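Corken extends slow-chill ageing to pork loin and collar

The meat processor Corken has begun selling dry-aged pork loin and collar from its cutting plant at Stemstead, after a trial that ran through the autumn. The first cases left the plant in October and went to butchers' counters and restaurant kitchens. Retail packs are to follow once a second ageing room is in use.

Dry ageing is common for beef rib and sirloin but is less often applied to pork. Pigs are slaughtered young, the muscle is already fairly tender, and the fat is softer and goes rancid sooner than beef fat. A loin with a thin fat cover also loses water quickly, and the dried outer layer that has to be trimmed away can take up a large share of a small joint. Corken's method is meant to limit both problems.

Loins are kept on the bone with the skin on and hung in a room held just above freezing, with air moving slowly over the meat. Collars are boned before hanging and tied at close intervals, so that the seams between the muscles stay shut. Humidity is set higher for the first four days and then brought down in steps. The company says that the early damp stage keeps the surface from hardening before moisture deeper in the muscle has had time to move outwards.

The trial covered 356 loins and a smaller group of collars, all from pigs supplied by farms under contract to Nikzad, the livestock firm that also provides Corken's fresh pork. Each piece was weighed on entry, at fixed points during hanging, and again after trimming. Pieces that had a pale, wet cut surface on arrival were rejected, as this type of meat drips heavily and stays dry when cooked whatever is done to it later. 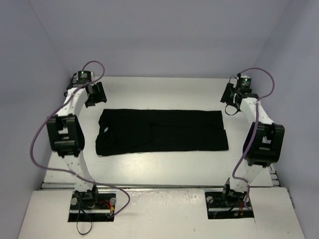
Nima Rezaei
Meat and Processing Correspondent
20/12/2022

Weight loss before trimming was lowest in loins with an even fat cover along the whole length of the eye muscle. Those with a bare patch at the chump end lost more and needed deeper trimming there. Corken now sorts carcasses by fat cover before cutting and sends the leaner ones to its fresh and curing lines. The chump is taken off and sold separately.

Collar gave steadier results. The cut comes from the top of the shoulder and neck and has fat running between the muscles as well as over them. It dried more slowly than loin and could be hung longer without the surface fat taking on an off smell. The company has set separate hanging times for the two cuts but has not published them.

Control of the room is handled by a system from Brodix, which logs temperature, humidity and fan speed and sounds an alarm if the door is left open. Ageing rooms are sensitive to warm air from the cutting floor — a short rise in temperature can leave water on the meat, and wet surfaces are where mould and slime tend to start. New pieces are therefore loaded at the end of the working day, when the floor has been cleaned and is at its coldest. Joints at different stages are kept on separate rails.

Cooking advice sent out with the first cases differs from that for fresh pork. Aged loin holds less free water, browns sooner in the pan and can be overcooked in a short time. Corken recommends that chops be cut thick, brought out of the fridge shortly before cooking and rested afterwards. The skin on an aged loin is already dry and needs no further drying before roasting, although it should still be scored, as it becomes tough if left whole. For collar, the company suggests either slow roasting as a joint or cutting across the grain into steaks for the grill.

Trimmings are not wasted. Sound fat from beneath the dried layer is rendered, and the bones removed after ageing are sold for stock. The dried outer layer itself is thrown away. Earlier tests in which small amounts were minced into sausages gave a strong flavour that varied too much from batch to batch.

The aged cuts will cost more than the fresh ones, reflecting the weight lost in hanging and trimming and the time each piece occupies rail space. Trade customers are being supplied by the whole loin or whole collar only, with a minimum order of one case. Chops will be offered when the retail packing line has been adjusted to take the thicker cut.

The second room at Stemstead is being fitted out with the same Brodix controls. When both are running, Corken expects to age more than 3,000 pieces a year, most of them loins. Belly is not included in the plan. Test pieces lost too much weight for their thickness, and the company intends to go on selling belly fresh or cured.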